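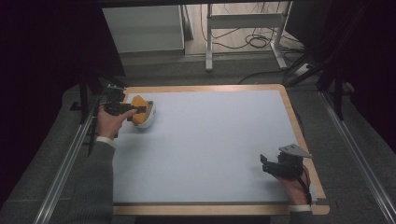
I've been fighting with sweater fuzz since I bought my first decent wool pullover, and this winter I finally broke down and got the Zisto fabric shaver, the big plug-in one with the fat round head. I live in knits from October until the daffodils come up. A dark gray knit with a bit of white cuff showing at the wrist is pretty much my cold weather uniform, and dark gray is a terrible color for pills because every little ball catches the light and picks up lint from whatever you wore over it. Forearms get it worst on mine, from leaning on the desk all day. Then the sides, where my bag rubs.

So, the Zisto. It cost me $73, and yes, I know, that's a lot of money for something that gives sweaters a haircut! My old shaver was a Cadden that ran on batteries and cost $19, and it did okay for a few winters before the motor started to sound like a bee in a jar. I was going to buy the same one again, but the Hajdu store over in Hillard only had the Zisto on the shelf, and I was already there, and it was snowing. That's my whole research process.

First thing you'll notice is the weight. It's heavy, heavier than my hair dryer, and for the first few minutes I kept pressing down as if I still had the Cadden in my hand. Don't do that. With this one you let it sit on the fabric and just steer it in little circles. It comes with two guards, one for thick knits and one for thin stuff, and I'd start with the thick one no matter what you're shaving. I went straight to the thin guard on an old cotton cardigan (brave of me) and it took a nibble out of the button band. A small nibble, but I can see it, and now you know too.

On wool it's wonderful. I did the front and both arms of my oldest pullover while the soup was on, and it came out looking like something I'd pay for again. Merino is good too, if you lay it flat and pull it a little bit tight with your other hand. I lay everything out on the ironing board, which is about the right height for me and doesn't slide. The kitchen counter was no good, my counter has a groove along it and the blade kept thumping when I went over it.

Mohair, no. Just no. The fuzz is the whole point of mohair and the Zisto doesn't know that. I have a mohair blend scarf with a bald stripe and I've started folding it so the stripe goes inside. Fleece was so-so: it got the crumbs off the collar but the fabric never felt soft again, and I don't really blame the shaver for that. I also tried it on the couch cushions, and those came out better than half my sweaters. If you have a nubby couch I'd almost say buy it for the couch.

Now the complaints. The cord is short! I had to drag the ironing board over by the hallway outlet, and anybody heading for the bathroom had to squeeze past me. The lint bin is also tiny for such a big machine. You get maybe one arm before it's stuffed, and then the catch is stiff and it opens all at once, so have a trash can right under it or you'll be wearing what you just shaved off. It's loud too, a low growly loud, and the cat left.

The cleaning brush is useless, by the way. Three bristles and a dream. I use an old toothbrush and it works much better. Unplug it first, obviously.

I got curious afterward and looked it up online, where it had 2,591 ratings, and a lot of the grumpy ones were about the blade going dull and replacements being hard to find. Mine's still sharp, but I haven't had it long enough to argue. I'm going to ask at Hajdu about a spare blade in February, when I'm back that way for new boots, and I'll add a line here if they carry them.

Would I buy it again? For wool and couches, yes, even at that price. If you own one acrylic cardigan and you wear it to take the trash out, get a Cadden and spend the rest on lunch. Four stars from me, and the missing one is for the cord.

Posted 2 January 2024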